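Bondine (bear)

From the captive bears pages, entry maintained by Lilian Nyaga

Bondine is a female brown bear who lived for 26 years in a concrete pit at the Umberg Wildlife Garden and now lives at the Drokorgate bear sanctuary. I've kept this entry going since before she was moved, so you'll have to put up with me in it (I did try writing it the stiff way once, and it read like a tax form). Where something is my opinion I say so. Where something is disputed I try to give both versions, even when I think one of them is silly.

Name

She's named after the truck that brought her. That's the story at Umberg, anyway - the delivery company had BONDINE painted on the doors, the keeper on duty wrote it in the log under "name," and it stuck. The traveling Mihăilă menagerie, where she was born, called her something else, but their paperwork has a number for her and no name, and the people who used to work there don't agree. Ileana Gavrilă, who cleaned cages for Mihăilă as a teenager and has been very patient with my letters, remembers her as Puia. Another former worker told me Ursa, which I suspect is just what he called all of them.

She answers to Bondine now, or more exactly she answers to the sound of a bucket.

Early life

Brown bear cubs normally stay with their mothers for two years or more. Bondine was taken from hers at some point in her first summer and bottle-fed, the usual practice in traveling shows because hand-raised cubs are easier to pose for photographs. She was photographed a lot. I own two of the souvenir cards and I've seen maybe a dozen more, and in all of them she's wearing a thin collar with a chain going down out of view.

She was too big for the photo job by her second year. Mihăilă had no other act for her, and she was sold to Umberg that fall along with a pair of macaques and some caging. The sale record covers the whole lot at one price, so if you ever see a figure quoted for the bear alone, somebody made it up.

The Umberg pit

This is the part people write to me about, so I'll go slowly.

The pit was a round, sunken enclosure with a railing along the top where visitors stood and looked down. It had 1183 square feet of floor. People hear that and think of a decent apartment, and sure, it's a decent apartment, but a wild female brown bear will use a home range measured in square miles, and an apartment has a fridge and a door. The floor was poured concrete. There was a shallow pool, a back den with a steel slide gate, and a dead tree trunk that was replaced every so often. No soil anywhere. She couldn't dig, and digging is a huge piece of what a bear does with her day.

Bear pits are an old idea. They go back centuries in Europe, and the design is all about the person at the railing. From below, a bear in a pit sees walls and a ring of faces and the sky. She has nowhere to go that's higher than the people looking at her, and in most pits nowhere to get out of sight while the gate to the den is shut. At Umberg the gate was shut during opening hours.

By the time anybody kept notes, Bondine was pacing. Her route was a flattened figure eight between the pool and the gate, with a head swing at each end. Vets call this sort of thing stereotypic behavior: a repeated movement with no obvious purpose, common in captive animals whose surroundings don't let them do much else. Bears are especially prone to it. Caroline Lema, who lived two streets over and had a season ticket, started timing the pacing with a kitchen timer and a school notebook. She wasn't a scientist and she'd be the first to tell you. But her notebooks are neat, and they cover three summers, and when a vet finally went through them there wasn't much to argue with.

Visitors also fed her. Umberg sold paper cones of bread and apple slices at the entrance, and she learned to sit up and wave for them. Plenty of people from the area have told me how much she loved waving. I understand why it looked that way! I waved back at her myself when I was nine. She waved because waving got her bread, and bread was the most interesting thing that happened between breakfast and closing.

Campaign

The campaign to move her began with a letter from Lema to the Umberg town council, which owned the land under the zoo. The council wrote back that the bear was in good health and much loved. Lema wrote again. The second letter went to the local paper as well, and that's the one that got things moving.

A petition followed, on paper at first, on a card table outside the hardware store. It closed with 1504 signatures. I've seen larger numbers online, and I believe they come from adding a later petition about the macaques, which many of the same people signed. Please don't merge them.

The zoo's side deserves a fair hearing. Kimutai Mushi, the head keeper in those last years, opposed the move in public, and he got some really nasty mail for it. His argument was that Bondine was old, that anesthesia and a long drive could kill her, and that a bear who'd never lived with another bear might be miserable or get hurt. These were reasonable worries. He also asked the owners every year for money to put soil in the pit, and I've read the requests. They're short and increasingly grumpy. When the owners finally gave in and agreed to the transfer, it was Mushi who trained her to walk into the crate for food, so that she never had to be darted at all. He left the crate in the den for weeks with the door tied open and fed her a little farther inside it each morning.

There's a version of this story going around in which activists broke in at night. Nope. There was a contract, and it had a lot of pages, most of them about insurance.

The move

Umberg to Drokorgate is 764 miles by road. The truck left before dawn on a Friday, with stops to check her breathing and offer water, and with Mushi riding along. She ate grapes. She also took the padlock cover off the inside of the crate, which nobody had thought could come off.

At Drokorgate she spent her first stretch in an indoor den with a small outdoor yard, standard for new arrivals so the vets can run blood work and the bear can get used to the smells. She had four bad teeth, all from chewing bars, and cracked pads on her front feet. The teeth came out in one long session and she was back on solid food sooner than expected.

Life at Drokorgate

The sanctuary doesn't breed, doesn't buy animals and doesn't put them where people can feed them. There's a viewing path on one side only, behind trees, and on plenty of days you'll walk the whole thing and see no bears. Folks complain about this in the guest book. I think it's the best thing about the place.

When the door to the big enclosure was first opened, Bondine didn't go through it. She stood on the sill and put one paw on the grass, then took it back. This went on for days. Mwanahawa Koech, the sanctuary's senior caregiver, had the door left open around the clock and stopped anyone from coaxing her. She went out at last in the evening, after the staff cars had left, and we only know because the night camera got it. By morning there was a hole by the fence big enough to lie down in.

She dens in winter now. That surprised a lot of people, me included. At Umberg she was fed the same amount every day of the year and never slept through, and there was a question whether a bear that age would pick it up. Her first winter she slept badly, in short bits. The second winter she dragged in straw and spruce branches and stayed put.

She still paces sometimes. It's usually when a delivery truck idles at the gate, or when dinner is late, and it's the same figure eight. Koech told me she doesn't expect it to vanish and doesn't treat it as a failure. I'd ask other editors to leave that sentence in. We've had it removed a few times by people who want a cleaner ending.

Sharing space with other bears has been so-so. She tolerates one elderly male at a distance and has chased off two younger females. She eats alone, by choice, under the larch closest to the stream.

Recent reports

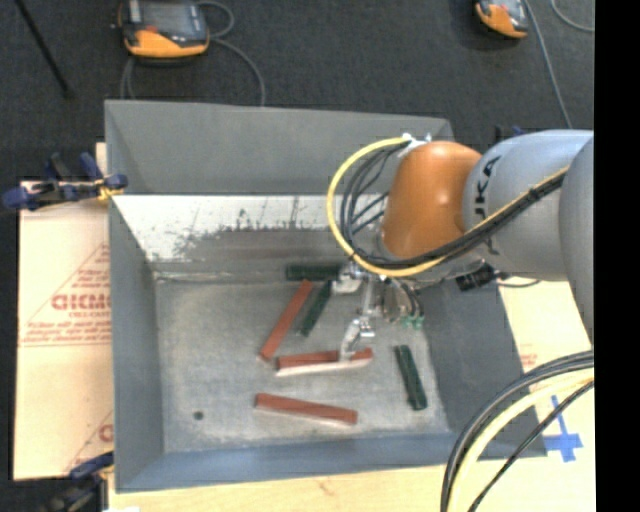 Drokorgate, March - Bondine is up. Koech's note says she came out of the den a little after four in the afternoon, drank for a long while, and went back in until the following day. Her weight is fine for the season. One of the front pads has a small split again and she's getting salve on it, delivered by means of a honey-smeared board that she has to stand on. She isn't fooled by the board but she does like honey.

The younger females are still in their own section and will stay there through spring.

What happened to the pit

The Umberg pit is empty of bears. The owners closed the zoo two seasons after the transfer, and the macaques went to a primate rescue. The town filled the pool and cut a gap in the wall so you can walk in at floor level. I've done it. It's a lot smaller from down there, and the worn track on the concrete is easy to follow with your feet. There's been talk of a plaque, with a wording that thanks the zoo for "years of family fun," and Lema has written another letter.

Notes on sources

Most of the Umberg section comes from Lema's notebooks and Mushi's yearly requests, which he let me copy. The Mihăilă material is thin. If you have souvenir cards, especially ones with a date stamped on the back, I'd love to hear from you, and I'll pay the postage both ways. The Drokorgate details are from Koech's notes and my own visits. Her birth year is left blank on purpose - we have two candidates and no document for either, so please stop filling it in.

See also: Bear pit; Stereotypic behavior in bears; Photo cubs; Macaques of Umberg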